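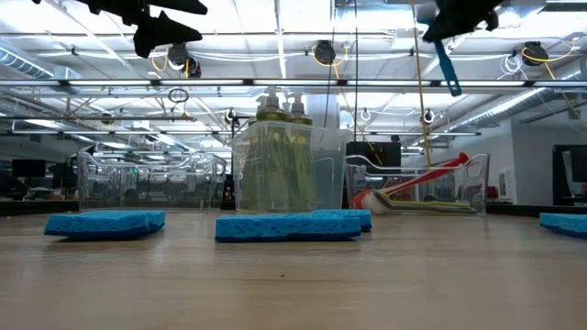
Sponges, soap and brush on the table before anything goes back under the sink.

Fundow > Kitchen > Cleaning kit > Sorting the under-sink cupboard into clear bins

Reading time: 5 minutes

I don't much trust clear plastic bins. They photograph well, they cost more than a shoebox, and most of the articles that recommend them seem to have been written by people who own four things. Even so, I have now run the cupboard under my sink on them since May, and I'm prepared to say they earn their place if you are mean about how you use them. What follows is the method, with the bits I think are nonsense marked as such.

What you need

Three clear bins at most. One tall, one low and wide with a scooped front, one spare. Mine came from Flonell and the spare from a Beddoe clearance shelf, and I can't tell you that either is better than the other. A tape measure. An old towel. An hour, if your cupboard is anything like mine was.

Skip the labels. You can see through the bin. Skip the bin lids too, unless you like taking lids off.

Step 1: Measure the cupboard first

Measure before you buy, and measure in front of the pipe as well as beside it. Mine has 53 cm of width on paper and a waste trap through the middle of it, so the useful space is two awkward halves. The Semach organiser I bought first was made for a cupboard with no plumbing in it. It went back.

Check the height with your tallest pump bottle standing up, and then add enough to lift it out. People forget the lifting out.

Step 2: Take everything out

All of it, on to a table where you can see it. Put the towel down if the bottoms of the bottles are sticky. Throw out anything dried up, split or unidentifiable. If you have two half bottles of the same washing-up liquid, same brand and same kind, put them together. Never mix different products to save space, and never decant bleach into anything.

Wipe the cupboard floor while it's bare and let it dry. Look for drips under the trap. No amount of sorting will help you if the pipe leaks.

Step 3: Soap in the tall bin

Pump bottles go upright and close together. You want the pump heads just clear of the rim, so you can grab one without fishing, and the sides of the bin high enough that the bottles can't tip. Three bottles of yellow-green soap is what the tall bin in the photo is holding, and I wouldn't try for more. A bin you have to pack like a suitcase will be ignored by the weekend.

The real point of the bin is that it catches leaks. Pumps dribble. Rinsing one bin is quicker than scrubbing a shelf.

Step 4: Brushes in the low bin

Flat tools along the bottom, the long-handled brush on top at a slant with its handle poking over the rim. The scooped kind of bin suits this. A deep one swallows the handle and you end up rummaging.

Shake brushes out and let them dry before they go in. This is my main complaint about plastic bins, and the sellers are quiet on it: they have no drainage. Put a wet brush in and you'll have a puddle under it. A folded cloth in the bottom helps a little, provided you wash the cloth.

Step 5: Sponges last, and only dry ones

New sponges can go in the spare bin. Lay the thick blocks flat and don't cram them. The one in use stays out by the tap, where air gets at it. I've read that you should stand sponges on end like books. I tried it and they fell over.

Maëlys Hoarau wrote in to say that she keeps her sponges in a mesh bag on a hook inside the cupboard door and spent nothing on it. I have no argument against this.

Step 6: Put it back and leave it alone

Soap on the side nearest your hand, brushes next, spare bin at the back or on the far side of the pipe. Use it for a fortnight before you buy anything else. If a bin is still half empty by then, you didn't need it, so give it to someone with a messier cupboard.

Contact us | © Fundow, August 2026 | Back to top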